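How I Bleed the Fuel System on an Old Diesel Bus

Saturday, April 3, 2021

If you've ever run a bus out of fuel, or changed the filters and then sat there cranking while nothing happens, you have air in the lines. I've done both, and the first one was two miles from home with my sister following behind in her car, laughing at me the whole time.

My bus is a 1980s coach that came out of regular service long before I got her. We call her Wudness, after a misspelled destination blind that was in the luggage bay when I bought her. She has an inline injection pump with a hand primer on the lift pump, two spin-on filters, and a tank way up front while the engine lives at the back. That's a long run of pipe, and air loves a long run of pipe. If yours has electronic injection, stop reading and get the proper manual, because common rail systems run at pressures that can really hurt you.

What you'll need

Wrenches that fit your bleed screws (mine are 10 mm on the filter head and 8 mm on the pump), a line wrench for the injector unions, a drain pan, a short length of clear hose, new copper washers, safety glasses, nitrile gloves and more rags than you think. Buy a mixed box of washers. I got mine from Bahrami, the truck parts counter out by the rail yard, and I'm still working through it.

Getting set up

Park level if you can, or with the tank end slightly uphill. Parking brake on, chocks at the wheels, engine cold. Battery isolator off until you need to crank. I also put a piece of tape over the starter button, which my sister thinks is fussy, but I've had a helpful passenger climb in and "try her for me" while my hands were in there.

Put at least a quarter tank of fuel in. I know, I know! But the pickup on mine sits a good way off the bottom, and I once spent a whole December afternoon pumping air because the gauge said there was plenty. The gauge has never told the truth since.

Clean around everything before you open it. Brake cleaner, a stiff brush, then a wipe. Dirt that gets in after the filters goes straight to the pump, and having mine rebuilt cost me 343 dollars back when I bought her (a friendly price, and you won't see that now).

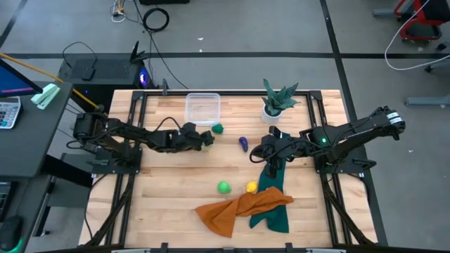

Two arms, a green cloth and an empty clear container on the tabletop.

Bleeding the filters

Fill the new filters with clean diesel before you spin them on, if yours hang straight down. Pour it into the outer ring of holes only, never the center one, so it has to pass through the paper. Oil the seal with a fingertip of diesel, spin it on until it touches, then give it three quarters of a turn by hand.

Now crack open the bleed screw on the first filter about one turn. Push your clear hose over it if there's a nipple, and let the other end sit in the drain pan. Start working the hand primer. On mine you unscrew the knob and it pops up, and then you pump it with your palm until you hate it. It took almost 85 strokes the last time before I saw any fuel at all, so don't panic if it feels like nothing is going on in there.

First you'll get spitting, then foam, then bubbles with fuel between them. Keep going until it runs solid, and nip the screw up while you're still pushing down on the primer. Let up first and it can suck a little air back in. Do the second filter the same way.

Bleeding the pump

There's a bleed screw on the side of the injection pump, usually higher than the fuel inlet. Same routine. Mine is hidden behind a coolant pipe and I found it by feel, with a lot of muttering. Once it runs clean, close it, give the primer a few more strokes until it goes firm, and screw the knob back down. Don't forget the knob. It leaks if you leave it up.

Bleeding the injectors

Quite often you can skip this. Turn the isolator back on, pull the tape off, and crank for no more than 11 seconds at a time with a good rest between tries. If she coughs, she's nearly there.

If she won't catch, loosen the unions at two of the injectors by half a turn, put your glasses on, and keep your hands and face well away. Have a friend crank. Roya Soltani usually does it for me, and we have a simple rule: she doesn't touch the button until I've shouted "clear" and she's shouted it back. When fuel dribbles out at both unions, stop, tighten them, and do the next pair.

When she starts

She'll run like a bag of hammers for a minute. Hold the revs at about 1,000 and let it smooth out. Go around with a flashlight and a dry rag and check every screw and union you touched. Any that weep get a new copper washer, after you shut down.

If she starts and then dies a few minutes later, you're probably pulling air on the suction side. On mine it was a perished rubber hose just before the lift pump that didn't drip at all.

Next job on my list is the heater matrix.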